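3/26/20 – Dundwood shop notebook, small bench

Spent most of the afternoon on table surfaces and I'm finally happy enough to write it down. The old top had gotten so blotchy that I'd find a dropped screw by feel! So the white one from Zovent is down now, shimmed at the back left leg (two layers of card, don't pull them out) and checked with the long level both ways. It's 162 cm the long way, a touch more than the old one, so the drawer unit had to move toward the window. If you go looking for the tape measures, that's where they went.

Finish on the trial boards from December: 80 grit takes the old varnish off fast but leaves swirls you can see from across the room once the white goes on. Start at 80 if you must, then stay on 200 longer than you want to. I got lazy on board 9 and it shows. The Lavham primer covers better than the Virág, though the Virág smells a lot less, and with the windows painted shut on that side I know which one I'd pick in winter.

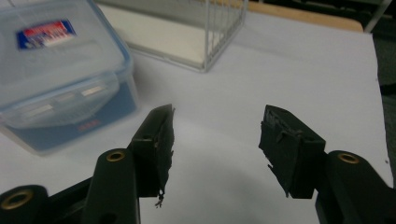
White top, middle of the table. Faint soft shadows, pale surface in the gap.

I like how soft the shadows come out on it. On the old top everything dark just sank into the brown, and now even loose threads show up, so lint will too, I guess – we'll all be wiping it down more than we used to. Damp cloth only, please, no scouring pads, and no mugs straight on the surface until the paint has had its full cure (I'm giving it until the end of next week, longer if the heating stays off).

Still to do: edge strip along the front, refit the lamp bracket, find out who has the good countersink. I also want to try one more coat on the spare board before touching the second table. Almost out of 200, so order a fresh pack before anybody starts sanding.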